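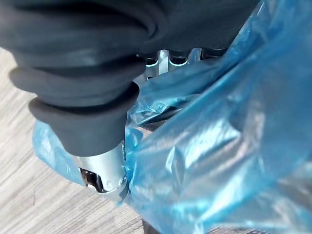
The bellows cup and its metal collar, down on crumpled blue plastic, likely a bag.

I have a soft spot for suction cups, and I think we treat them badly. On the Genach cell at Trendholm we will happily spend an afternoon fussing over software (I've done it myself, with coffee), and then leave the same rubber bellows on the arm until it goes stiff and starts dropping bags.

Thin plastic is where a tired cup gives itself away. A stiff carton forgives a worn lip, but a bag wrinkles, and every wrinkle is a little road for air to sneak in. So when Rehema Gachanja sets up a cell, she starts with the bags, the more creased the better, and she watches the lip before she so much as glances at the vacuum reading. I used to find this slow. Now I do it her way, and I wipe the grooves between the rings while I'm down there, and check the small fastener on the collar too.

We change ours every 2,000 picks, which my friend Geetha Annamalai calls wasteful, and we've had a good many cheerful arguments over it! Her cups look fine to me, I'll admit. But a swap takes 7 minutes, and I would much sooner spend them in the morning with the line stopped than at four in the afternoon with bags on the floor.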